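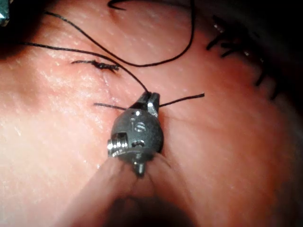 Zesus bringt Übungsunterlage Cloltari nach Woleck

Rosa Pad für Nahtübungen ab September zu haben, offene Übungsabende im neuen Kursraum

Wer Nähen am Gewebe lernen will, braucht vor allem eines: viele, viele Wiederholungen. Und eine Unterlage, auf der man sich auch mal gründlich verstechen darf! Ich freue mich deshalb riesig, dass unsere Cloltari jetzt endlich in den Verkauf geht. 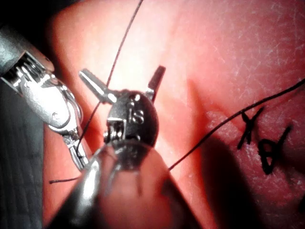
Woleck, 9. September 2020 – Ich gebe es gern zu, ich habe in den letzten Monaten mehr Zeit mit rosa Übungspads verbracht als mit meinem Garten (die Tomaten sahen entsprechend aus). Angefangen hat alles mit einer Klage, die ich in unseren Kursen ständig hörte: Die Unterlage reißt aus, der Faden schneidet durch, und nach einem Abend kann man das Ding wegwerfen. Wir haben uns also mit der Firma Dumitrescu zusammengesetzt, die für uns die Pads gießt, und so lange an der Mischung gedreht, bis wir beide zufrieden waren.

Herausgekommen ist eine Unterlage mit glatter Oberfläche, die laut unseren eigenen Versuchen bis zu 376 Einstiche mitmacht, bevor wir zum Austausch raten. Kratzer bekommt sie natürlich trotzdem, das gehört bei einem Übungsstück dazu und stört beim Arbeiten überhaupt nicht. Was ich besonders mag: Man kann mit schwarzem Stift direkt darauf zeichnen. Ein Kreuz hier, ein Kringel dort, und schon weiß die ganze Gruppe, welche Stelle gemeint ist, wenn ich vorne etwas erkläre. Früher habe ich in solchen Momenten mit dem Finger gefuchtelt – mit mäßigem Erfolg.
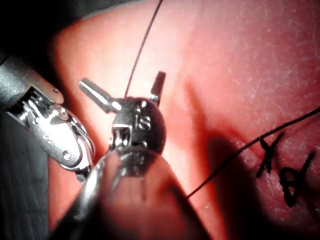
Dünner schwarzer Faden auf rosa Übungsunterlage, am rechten Rand zwei von Hand gezeichnete Zeichen.

Beim Faden sind wir bei Schwarz geblieben. Auf dem rosa Grund lässt er sich gut verfolgen, auch wenn er einen großen Bogen macht und man kurz überlegen muss, welches Ende nun eigentlich welches ist. Gerade am Anfang geht dafür erstaunlich viel Zeit drauf! Deshalb beginnen unsere Übungsabende auch ganz ohne Stich: erst den Faden fassen, führen, ablegen, wieder fassen. Danach kommen die ersten Schlingen, und wer mag, bleibt den ganzen Abend dabei.

Die Übungsabende finden in unserem neuen Kursraum in Woleck statt. 71 Anmeldungen sind schon da, und ich habe zwei zusätzliche Termine eingeplant, damit es an den Tischen nicht zu eng wird. Vorkenntnisse braucht niemand, Unterlagen und Faden liegen bereit. Wer schon eine eigene Cloltari hat, darf sie gern mitbringen (bitte auf der Rückseite beschriften, die Dinger sehen sich wirklich sehr ähnlich).

Verkauft wird die Unterlage einzeln und im Kursset mit fünf Stück, beides direkt über uns. Kliniken, Schulen und Lehrpraxen können vorab ein Muster anfordern. Und wenn Ihnen beim Üben etwas auffällt, schreiben Sie mir bitte, ich lese das alles selbst und sammle schon jetzt Wünsche für die nächste Lieferung.

Über Zesus
Zesus entwickelt und vertreibt Übungsmaterial für chirurgische Nahttechniken und bietet dazu eigene Kurse in Woleck an.

Pressekontakt
Zesus, Kursbüro Woleck
Bildmaterial und Muster auf Anfrage, Abdruck honorarfrei, Beleg erbeten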